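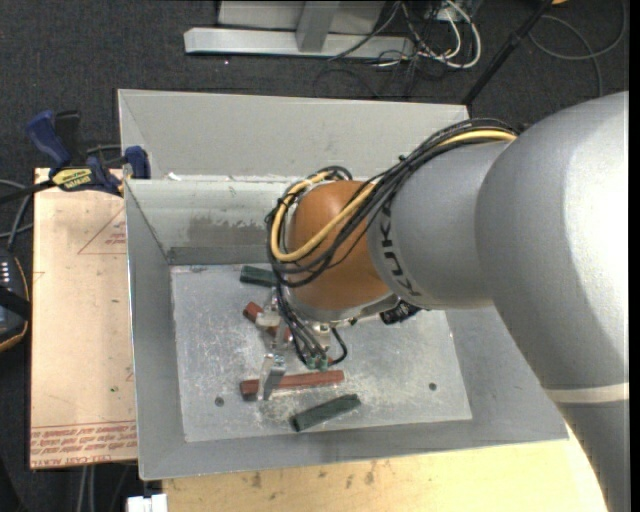
The Second Hand

Nafula Mugo had taught children for 20 years before she came to Enell, and she thought this would help her. On the first morning Vlasta Kollár put the controller into her hands and said only, "Go slowly. It will learn also your mistakes."

The work was simple to explain. There was a metal bin with scratches all over its floor, and in the bin there were blocks, green and red. Nafula had to bring the gripper down, close it on a block, lift the block and put it somewhere else in the bin. Then she had to do it again. Each time was called a demonstration. Drustora, the company that paid for the work, wanted 700 of them before June.

"Why so many?" she asked.

"How many times did you show a child to tie a shoe?" said Vlasta.

"Three. Maybe four."

"Well. This child is slower."

In the first week her thumbs hurt. She pushed too hard, and the fingers of the gripper scraped on the metal with a noise that made Idrisa Mutiso look up from his desk in the next room. In the second week she stopped thinking about her thumbs. She began to come at every block a little from the left, and then to wait for one breath before she closed the gripper. She did not know that she waited. It was Idrisa who saw it in the recordings.

"You stop here," he said, and showed her the line on his screen. It went down, then it was flat, then it went down again. "Always at the same height."

She looked at it for a long time. Her father had repaired watches in a small shop in Nzioka. He used to hold the tweezers above the little wheel and not move, and as a girl she had believed that he was asking the wheel for permission.

"Should I take it out?" she said.

Idrisa asked Vlasta, and Vlasta said it cost half a second and she did not care.

The last demonstration was on a rainy afternoon. Idrisa needed the night for the training, and in the morning they all came early, even Caroline Urio from the office upstairs, who had never seen the arm move. Nafula put the controller down. It was strange to have nothing in her hands.

Vlasta pressed the key. The arm turned, came over the bin and chose a red block near the back. It missed. It went up, and Caroline said "Oh" quietly, as people do when a child falls on a stage.

Then it tried again. It came from the left this time. Above the block it stopped, and the cables swung a little and became still.

"Is it broken?" Caroline whispered.

"No," said Nafula. "Wait."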